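Terrace closed for two games — fair or not?
Biston Supporters Board > Match Talk

muthoni_k
Thu 22 September
Evening all. I've been chewing on this since the league letter went up on the club site and I'd love to hear what people think, because my husband has stopped listening to me (fair enough, he follows tennis). For anyone who missed it, the Canal Terrace is shut for our next two home games on account of the flares and the stuff thrown at the Flomik keeper. The club also has to pay a fine, though the letter doesn't say how much. There are 1597 standing places on that terrace and I'd bet most of the people in them were doing what I was doing, which was shouting at the referee and eating peanuts. My season ticket is for that terrace. Do I get a seat somewhere else, or am I listening on the radio with a cup of tea?

Alcides Tello
Hi Muthoni, good to see you posting again! I rang the ticket office this morning and the lady was very kind but didn't know much yet. What she told me is that terrace holders can ask for a seat in the East Stand while they last, and there are 758 of those, first come first served. So get your name down early. As for whether it's fair, I think it is, sorry. I was in the East Stand with my grandson and a bottle landed on the track right in front of the keeper. He's a kid of maybe nineteen. If that had been our keeper over at Flomik we'd have been on here for a month demanding they shut the whole ground.

offside_awuor
I'm going to disagree with Alcides, with love, because he once drove me home from Tully in a snowstorm and I haven't forgotten it. Closing a whole end for what a handful of people did is lazy. They've got cameras on every gate. Find the ones who threw things, ban them, let the rest of us in. My mother is 70, she's stood by the same barrier since before I was born, and now she's being treated like a hooligan.

Alcides Tello
Your mother is a treasure and she can have my seat, I mean that. But they did try it your way, Awuor. After the Vivlow game in February we got a warning and 3 people were banned, and what changed? Same flares, same end. At some point the league is going to lean on all of us so that we lean on each other.

offside_awuor
I don't want to lean on anybody, I want to watch football. It isn't my job to grab some big lad's arm in the 80th minute when we're two down. I'll take you up on the seat for Mum though, thank you, she'll bring you cake.

Hüsnü Şimşekoğlu
Long time reader, I don't post much. I was a steward for several seasons at another club and I'd say you're both a bit right. The cameras on the gates show you who came in. They don't show you whose hand it was once the smoke is up and all the hoods are up too. On the other hand I never saw a closed end calm anyone down. The troublemakers just bought tickets for the next stand over, and then we had them sitting among the families. So if I were Biston I'd be watching very carefully who takes those East Stand seats.

muthoni_k
Oh, I hadn't thought of that, Hüsnü, and now I'm a little nervous about it. Post more often please!
Alcides, I got through to the office and I'm on the list. They want the season card and a photo ID at the window, so bring both, everybody. She said there's no charge to move, but if you don't want a seat there's no refund either, which I think is a bit rich.

zuleica_s
No refund?? I've paid 100 for the half season and I work every other Saturday as it is — I was only going to make one of those two games. Has anybody asked if they'd at least knock it off next year's renewal? I'm with Awuor on this one, by the way. Punish the people who did it.
Also, not football, but I've put a few bits up in the For Sale section while I clear out closets, so have a look if you need everyday clothes. Gas money for the away games, ha. Message me if you're interested in anything and I can bring it to the Tully match. 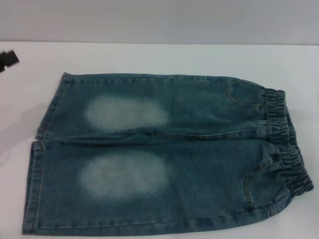

Blue denim pants, elastic waist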